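The packing stations at Brollport were reorganized in January, when Fuvlow placed robot arms at four of its produce benches. The site's packing supervisor, who has worked there under two owners, agreed to discuss the change on behalf of the shift.

"The first question from everyone was about hours," the supervisor said. "Hours were kept. What changed was where people stand."

Staff who once bagged fruit all day now set out trays, check finished orders and step in when a bag will not open. The supervisor described thin film as the hardest part of the job. "A person feels when the plastic has stuck together. We spent weeks learning what the arms need from us."

Packers report less wrist strain, though several miss the conversation across the bench. Rotation between stations has been shortened at their request, and training is shared with the Mesby site.

"I would have asked the packers sooner," the supervisor said. "They knew which bags would give trouble."

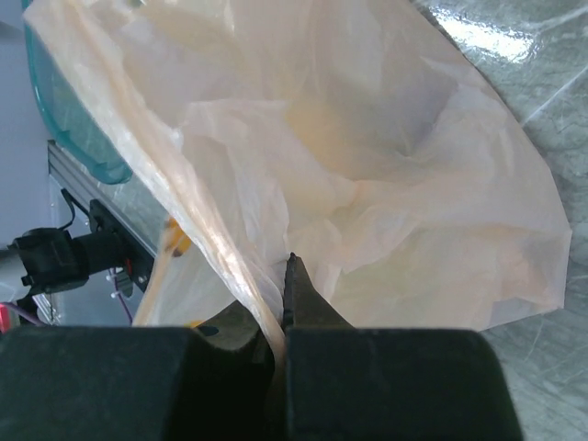
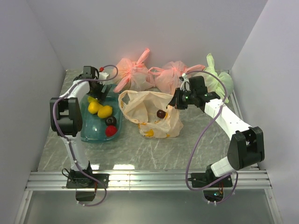 Bagging work at Brollport, with the teal container and an open plastic bag.

Last updated: 2021-04-26

Contact | Copyright Fuvlow | Back to top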